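Clivow Kitchen Task Pack, reviewed by someone who reads the rules first
Posted 11 Mar 2024

Score: 7 out of 10

I bought the Clivow pack for its rulebook. I realize this is like buying a car for the glove compartment, but I run a small evaluation bench, and I have spent too much of my life arguing over what counts as an opened cabinet. Clivow promises a simulated kitchen, a stack of cabinet and drawer tasks, and 18 pages of written good practice on how to run them and report the results. The kitchen is fine. The 18 pages are why I'm writing this.

Setup took an evening, most of it spent on the license manager from Lilance, who distribute the thing and who would like you to confirm your email address again. After that it behaved. The pack has 400 start positions and you are told to use all of them, in the listed order, without skipping the ones your policy dislikes. That's rule 1. I have read papers that would not survive rule 1.

Rule 2 says a door is open when the hinge passes the angle written in the task file, and stays there after the arm lets go. Simple enough. The old Messina tasks, which most of us grew up on, only said "open," and you could get credit for a door that bounced off a finger and slammed shut again. People did.

Rule 3 is my favorite. You must publish views from the wrist camera as rendered, with no nicer angle swapped in from across the room. It makes for ugly reports. It also means a reader can judge what the policy had to go on, and with cabinets overhead that can be a slab of brown door, a lot of wall and your own fingers.
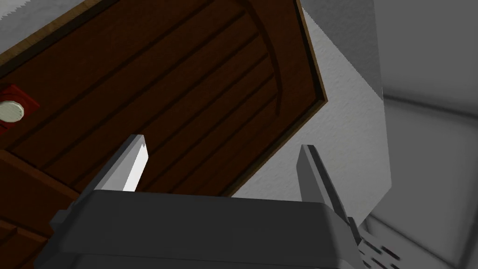 Wrist views, gripper open, cabinet door up and to the left in both.

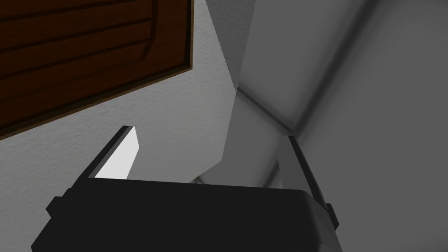
Rule 4 covers contact. Pushing a door with the back of the hand is allowed but must be logged as a push, and pulls and pushes get separate columns in the results table. I grumbled at this for a week. Then I split my own October numbers the same way and found that my excellent door opener was mostly an excellent door shover. I have since been quieter about it at lunch.

Rules 5 through 7 are seeds, resets and time limits, and they read like they were written by a person who had been burned by each of them in turn. The reset rule is strict: if the door isn't fully closed at the start, the run is void, and a void run is repeated and reported. The script flags these for you, in a red so alarming I thought the machine was on fire.

Rule 8 is where they lose me. It asks for a signed statement that no one tuned on the test kitchen. Lovely idea. There is no check of any kind behind it, and the form has a box for your job title. I suppose a liar with a job title is easier to find.

Other complaints. The textures are a bit uneven, and edges go jagged here and there, which may bother you if you care about moving to a real kitchen later. The pack says nothing at all about force limits, so a policy that would rip a real hinge out of the frame scores the same as a gentle one. Lanovska, the drawer set I used before this, at least made you report peak force, even if its drawers all seemed to be full of cement. I'd like a rule 9, please. The PDF also has no table of contents, and the appendix on camera placement refers to a figure that I can't find anywhere in it.

Support answered me once, politely, to say the missing figure is "known."

Would I buy it again? Yes, and I'd pay for the rulebook on its own, printed, so I could leave it on certain desks. If you only want pretty kitchens to train in, get something cheaper. If you have to compare numbers with another lab and still be on speaking terms afterward, start with the PDF and install the rest when you've finished it.

One more thing before you order: the license is per machine, and moving it means another round with Lilance.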